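Wash it by hand, sometimes

Posting this fast before I have to leave for work, so forgive the mess.

My landlord wants to put dishwashers in all 62 units. Fine. Good even. I voted yes on the little paper form. But the letter that came with it had this line about "giving residents back their evenings" and I have been stuck on it ever since. Back from what? From who?

I grew up in a house with no dishwasher and five people. Dinner ended, somebody washed, somebody dried, somebody complained. My aunt Sieglinde Hinrichs ran the sink like a ship. You got a towel thrown at you and that was your shift. And that was also when everybody talked. Not at the table, at the table we ate. My cousin told us she was dropping out of nursing school with her hands in the water and her back to the room. I don't think she could have said it any other way. Try saying that across a plate of potatoes.

So here is my argument, such as it is. Boring shared work is where families do their talking, and we keep selling it off in the name of free time. Then we spend the free time in separate rooms. I do it too. I am typing this on a phone with my kid ten feet away on hers.

My friend Boyang Meng thinks this is nostalgia and told me so. He says the person with fond memories of the sink is never the one who stood at it every night for 17 years. OK. Fair. Really fair. My aunt did not get a medal and I never asked her if she liked it. I know that in most houses "we all pitched in" means one woman did it and the rest of us remember helping. If a machine gets her out of there then bring in the machine.

But look at what we did with the hours. My mother-in-law Teresa Keane got her first dishwasher late, in a May, after the kids had moved out. She loved it for a month. Then she went back to doing the supper plates by hand and leaving the machine for holidays. Says the kitchen got too quiet. She stands there with the radio on and calls her sister on speaker.

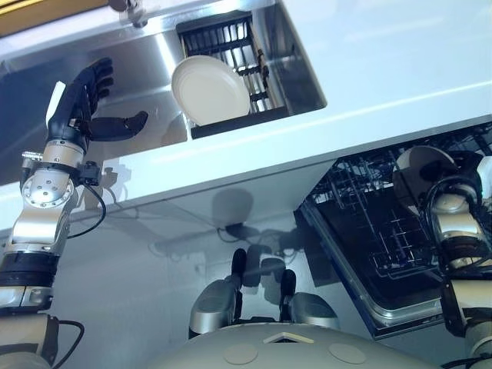 One plate in the rack, dishwasher open. Most kitchens end up using both.

I'm not against appliances. I want that clear becuase the last time I wrote something like this a man emailed me 2000 words on water usage. I don't care about the water. I mean I do, but it's a different essay, and he can write it. He mostly did.

What I care about is the ten minutes. Side by side, hands busy, looking at something other than each other. Teenagers will talk in a car for the same reason. Zeyu Xu, who coached my daughter's team for two seasons, told me he learned everything about those kids while picking up cones. Ask them a question straight on and you get a shrug. Hand them a bag of cones and wait.

You can't schedule that. I've tried. We had a family meeting on the calender for most of last winter and it was awful, everyone sat there like a dentist's waiting room. Then the drain backed up one night and we all ended up on the floor with towels and my daughter told me, out of nowhere, about the girl who had stopped speaking to her. Half an hour. Best talk we had all year — over a drain.

So what do I want. Not much. Keep one job. Pick something dull that takes two people and don't let anyone fix it for you. Fold the sheets together. Shell the peas, if you are a pea house. Pots, in our case, since they never fit in the machine anyway. And rotate it, so Boyang doesn't get to be right about who's standing there.

The installers come to our floor next week. I'll be glad on the nights I'm tired, and I am tired a lot of nights. But I bought two new dish towels yesterday and hung them on the oven door where she'll see them.

OK. Late. Going.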